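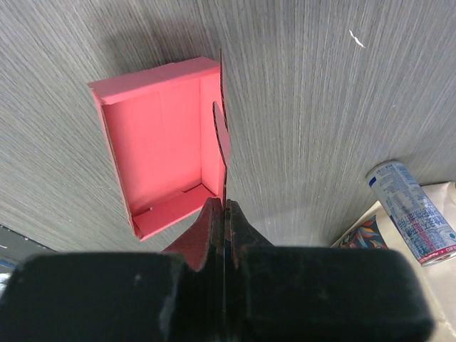
Le coin pince, atelier Cestau

Page mise à jour en vitesse, le texte viendra mieux plus tard (promis). Pour ceux qui arrivent : Breltetti, c'est notre bras maison, monté au fond de l'atelier partagé, un peu le soir, beaucoup en juin. Moi je fais la mécanique et le câblage, Rania Khalaf le code, Finn Brandes passe derrière et resserre tout ce que j'ai oublié de resserrer.

Le but du moment : manipuler des boîtes en carton. Les attraper par un rabat, par un bord, les tenir debout, les reposer. Sur le papier c'est rien. En vrai le carton plie, glisse, se déchire un peu, et aucune boîte ne réagit comme la précédente.

Rabats d'abord. Le rabat ça pardonne pas, c'est fin, ça part de travers dès qu'un doigt touche avant l'autre. On a donc repris l'alignement des doigts deux fois. La première fois pour rien, j'avais remonté une cale à l'envers.

Côté électronique, la carte vient de chez Mavton, achetée d'occasion, 51 euros avec l'alim. Elle chauffe mais elle tient. Rania voudrait la changer, moi je voudrais d'abord finir les faisceaux. Discussion en cours, on en est la.

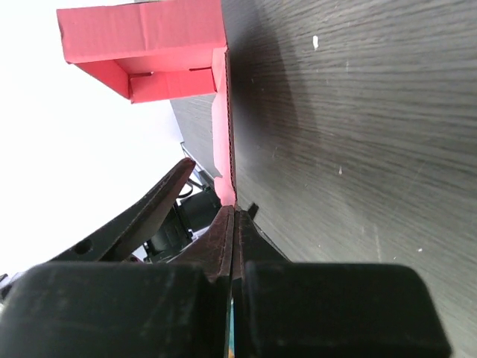

Pour l'approche, Rania a découpé le mouvement en deux : descente rapide, puis les 8 derniers millimètres tout doucement. Avant on faisait tout à la même vitesse et on poussait la boîte au lieu de la prendre. Réglage sauvegardé sous le nom « srour_lent », merci de pas l'écraser. Le vieux « srour » tout court reste sur le disque au cas où, mais plus personne devrait s'en servir.

Le serrage, autre histoire. Trop fort, ça marque le carton. Pas assez, ça tourne entre les doigts. Finn a bricolé un petit banc avec un peson de cuisine, on note les valeurs dans le cahier bleu (celui sur l'étagère, pas celui de la fraiseuse). Retenu pour l'instant : 590 grammes au peson. A refaire quand les doigts seront usés pareil des deux côtés.

Ensuite la prise debout. Boîte posée sur la tranche, un doigt de chaque côté, on serre. Plus facile que le rabat à mon avis, Finn dit le contraire. Faut juste pas viser trop bas.
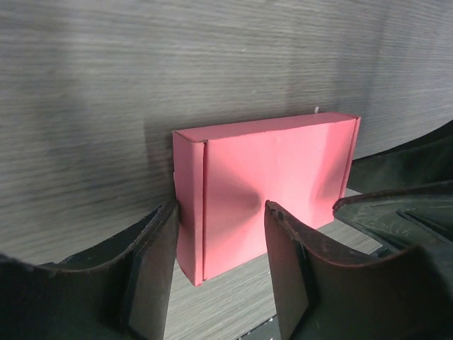 Boîte rose sur la tranche, prise entre les deux doigts. Le bord du doigt droit commence à s'abîmer vers la pointe.

Reste à faire, en vrac :
refaire une paire de doigts, même profil, matière plus dure si on en trouve
gaine pour les câbles du poignet
une butée logicielle côté table, Rania a commencé
trier les vis, il manque toujours les M3 courtes
5 boîtes neuves à garder de coté pour les essais propres, pas touche

Pour venir voir tourner la bête : passez après 18 h, on est souvent là, sonnez fort, la fraiseuse couvre tout. Si quelqu'un a de l'expérience sur les pinces à doigts courbes, on prend tous les conseils, même ceux qui obligent à tout redémonter. Les fichiers des doigts sont sur la clé accrochée au tableau, version la plus récente dans le dossier « bons ». Les autres dossiers, laissez tomber.

Prochaine série de photos quand les nouveaux doigts seront montés.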